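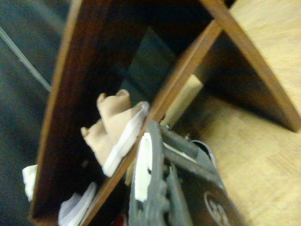
Where the Left Shoes Go: Lost Property at Zelumville Middle School
Final report, Community Research Project
Hiyori Arai

Introduction

Every school has a lost and found. At Zelumville Middle School it is a rack and two shelves in the hallway between the gym and the cafeteria. Items stay there until the end of the term and then go to a thrift store on Makitz Street. I wanted to know what kinds of things end up there, how many go back to their owners, and whether a small change in how they are displayed would make a difference.

I picked this topic after helping my younger brother look for a jacket. We found it under a pile of other jackets on the second visit. On the first visit we had looked at the same pile and missed it.

Background

I did not find much written about school lost and found systems. Most of what I read was about transit systems, which label each item with the date and the route. Schools usually do not label anything. The office manager at Zelumville told me that the school has 934 students and that the lost and found has been run the same way for as long as she has worked there. Valuables such as phones, keys and glasses are kept in the office and I left them out of this study.

Method

The study ran for 11 weeks and ended in April. It had two parts.

In the first part I changed nothing. I came in after the last bell, wrote down each new item on a sheet, and put a small numbered sticker on it in a place that would not show. When a sticker number was missing from the shelves, I marked the item as claimed.

In the second part I sorted the items by type and hung the clothing so the front faced out. I also put up a poster by the cafeteria door with a list of what had come in. The list was updated after school.

I put the items into 3 groups: clothing, containers (lunch boxes and water bottles), and everything else. Single gloves and single socks counted as one item each. Shoes were counted as one item whether there was a pair or not.

Results

I logged over 200 items. Clothing was the largest group by a wide margin, and most of it was sweatshirts and light jackets. Water bottles were the most common thing that was not clothing. The "everything else" group had umbrellas, a recorder, library books and a bike helmet.

More items were claimed in the second part than in the first. The increase was mostly in clothing. Water bottles did not change much. Single socks were almost never claimed in either part.

Items with a name on them went back faster, but few had one. On several jackets the name had faded and could not be read.

Problems with the study

The weather got warmer during the second part, so students may have been taking off jackets more often and also noticing sooner that they were gone. Some stickers fell off. I replaced the ones I found on the floor by matching them to my sheet, but I could have made mistakes. I also cannot tell if an item was taken by its owner or by another person.

My teacher, Mr. Saengthong, pointed out that I changed the display and added the poster at the same time, so I cannot say which one helped. I should have done them separately.

Recommendations

The school should keep hanging clothing with the front out. It takes a few minutes after school and costs nothing if the old hangers are used. The list by the cafeteria should stay up for at least one more term without any other changes, so the results can be compared.

Families should be reminded in the fall to write names inside jackets with laundry marker.

Sources

Interview with the office manager, Zelumville Middle School.
Interview with a clerk at the Makitz Street thrift store.
Item log sheets, parts one and two (attached).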